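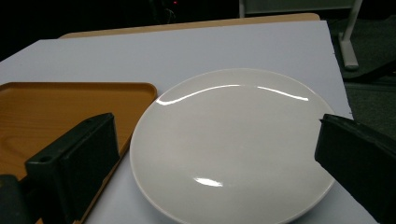

Jobs > Food Service > Part-Time and Full-Time

Breakfast and Lunch Server, Claltwood Retirement Residence

Claltwood is hiring a server for the main dining room. The position is open because one of our morning servers is moving to the kitchen in June. We would like the new person to start before then so the two can overlap for a couple of weeks.

The dining room serves residents, their guests, and staff on break. Residents order from a short menu at the table. Most of them have lived here for years and sit in the same seats, and you will be expected to learn their names and their usual orders. Last month the dining room served 1,463 breakfasts, so mornings move quickly. Lunch is slower and people tend to stay and talk.

Hours

The shift runs from 6:30 a.m. to 2:30 p.m. with a half-hour paid meal break. Full-time staff work every other weekend. We can also consider two part-time people splitting the position, so please apply even if you can only work mornings.

What you will do

Set tables before each meal and reset them between seatings
Take orders, including diet changes, and pass them to the kitchen in writing
Serve food and drinks and clear the tables
Check texture and allergy cards before any plate leaves the pass
Carry trays to residents who are eating in their rooms that day
Wipe down chairs, menus, and the beverage station
Restock cups, napkins, and condiments at the end of the shift

Servers do not cook and do not run the dish machine, but everyone helps scrape and stack when the dish room gets behind. Servers do not give medication or help residents move from a wheelchair to a chair. Call the care staff for both.

What we ask for

You need to be at least 18 and able to stand and walk for most of a shift. You should be able to lift 30 pounds. You should read and write English well enough to follow a diet card — other languages are welcome, and Spanish and Polish are both spoken in the building. Restaurant or cafeteria experience helps. If you have never waited tables, we will train you, provided you are comfortable with older people and can be on time for an early start.

A state food handler card is required within 30 days of hire. We pay the fee and give you the time to take the class. All offers depend on a background check and a TB test.

Pay and benefits

Starting pay is $18.25 an hour, with a review after 3 months. Tips are not accepted from residents. Full-time staff get health and dental coverage, paid sick time, and two weeks of vacation in the first year. Everyone gets a free meal each shift and three uniform shirts. You supply black pants and closed, non-slip shoes.

Parking is free in the lower lot off Morker Street. The bus stops at the front gate, but the first one arrives at 6:40, so talk to us about the start time if you depend on it.

How to apply

Pick up an application at the front desk or ask for one by phone. A resume is fine but not required. Please include two references, at least one from a job or volunteer position. Marisol Paucar, the dining room manager, reads every application and calls people for interviews. The interview takes half an hour, and afterward Genowefa Sikora will show you the dining room and kitchen. Second interviews include a paid trial lunch shift — wear shoes you can work in.

We will keep the posting open until the position is filled. If you applied last year and were not hired, you are welcome to apply again.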